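Brondeo Kitchens Brings Two-Armed Robot Help to the Steam Table in Naltley, and Keeps Every Cook on the Schedule

NALTLEY, 24th February. Anyone who has ever worked the steam station at a busy kitchen will tell you it's the spot everyone is happy to trade away by the end of a shift. It's hot, it's damp, and it asks you to reach into the same pot over and over again while the rest of the room gets to do the fun parts (the folding, the seasoning, the tasting!). Brondeo Kitchens, which makes steamed buns and dumplings for school lunchrooms and senior dining rooms all over the Naltley area, is very pleased to share that it is now training a pair of robot arms to take over a good piece of that job.

The project goes by the name Temlow, and it has been growing in the test kitchen behind our main building on Caron Street since August. One arm looks after the lid and the other carries the buns from steamer to plate. We began with small household-size equipment on purpose, so that our cooks could stand at the table, try things out and tell the engineers what they thought without having to shut down a production line to do it.

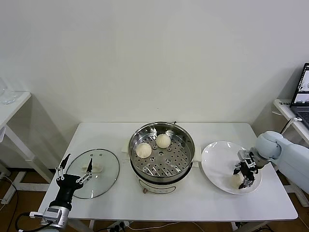
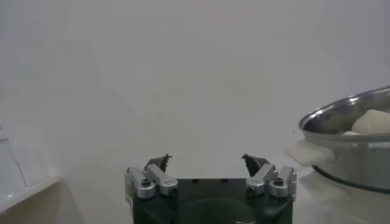 "I burned my wrist on a steamer rim in my very first week, and I have been a little bit suspicious of steamers ever since," said Omolara Iyamu, who leads the morning crew and has spent a good many afternoons on Temlow. "So when they asked who wanted to help teach the arms, my hand went up before I'd really thought about it. What I've enjoyed is that the engineers ask us how we do it. How hard do you squeeze a bun? Well, you don't, really. You sort of hold it like you're going to give it to a child. Then they go away and try to put that into numbers, and we all have a laugh, and we try again."

A soft bun is a tricky thing to pick up well. Squeeze too much and the pleats flatten, squeeze too little and it ends up on the floor, and no two of them sit in the basket quite the same way. Mackenzie Lapointe, the engineer in charge of the project, says that is why the cooks have been in the room from the start.

"We came in with a plan for how the arm should approach the pot, and the crew changed it on the first morning," Lapointe said. "They come at a bun from the side where the dough is firmest. We'd been coming at it from wherever was shortest for the arm. Their way is better, and it's the way we teach it now."

Brondeo employs 60 people in Naltley, and the company has put in writing that no position will be cut as a result of Temlow. The 17 cooks who now rotate through steaming will keep their hours and their pay, and will spend more of each shift on filling, folding and checking the finished trays. Three of them have already moved into new roles as station trainers, with a raise, and will split their time between the kitchen floor and the test kitchen.

Dale Marchand, who speaks for the kitchen crew in talks with management, said the early conversations were not always easy. "People were worried, and they had every right to be. We asked a lot of questions and we asked some of them twice. Having the promise on paper made a difference, and so did being able to walk in and watch the thing work. I'd still like to see the break schedule settled before it goes onto the main floor, and I've said so."

That schedule is being worked out now, together with the rules for who may stop the arms and when (the short answer, for those wondering, is anyone on shift). The first full-size station is planned for the small-batch line, which turns out 400 buns on a normal morning, and it will run beside a staffed station for as long as the crew thinks it should.

"My grandmother steamed buns for the whole street and she would have had plenty to say about all this," said Canan Yaman, founder of Brondeo Kitchens. "I think she'd have wanted to know whether they still taste right, and then she'd have wanted to know whether the people making them get to sit down once in a while. Those are the two things I ask about every time I stop by the test kitchen."

Families of employees, neighbors and our school lunchroom partners are warmly invited to come and see Temlow at a small open house at the Caron Street building later this spring. Coffee and buns will be served, and the morning crew will be on hand to answer questions. To be put on the guest list, or to arrange a press visit before then, please ask for Sheldon Perron in the Brondeo front office.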